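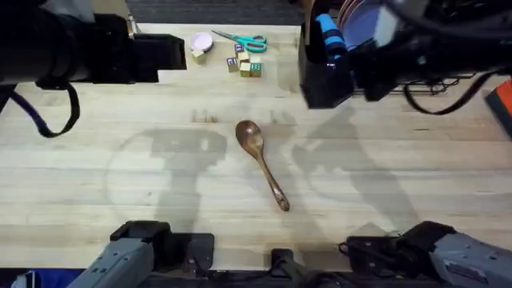
How long does one tin of Mulico board wax last? I got 13 months out of my first one, waxing every Monday night.

I started making this stuff in Burham when the store-bought kind left my soup tasting like candles. It's beeswax and mineral oil, and that's it!
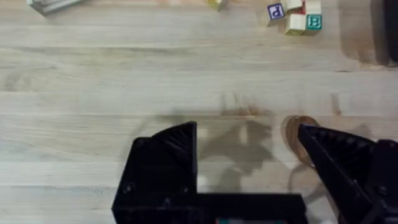 Pale wood, long planks.

Rub it in, leave it overnight, buff with an old T-shirt. Three thin coats for new boards - thick ones just get sticky (ask me how I know). 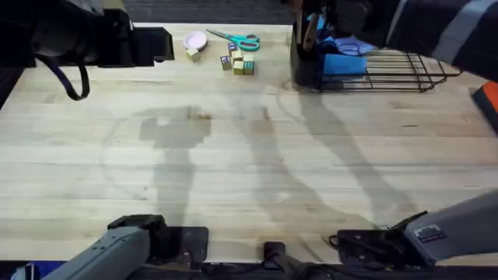 Hélène MacLeod

I pour the Plender size too, item 1114, if you've got a whole counter to get through. The lid is tight, so 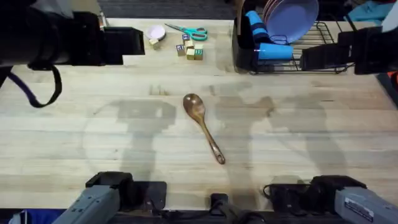
warm it in your hands first. Refills are item 1279 and come back in March.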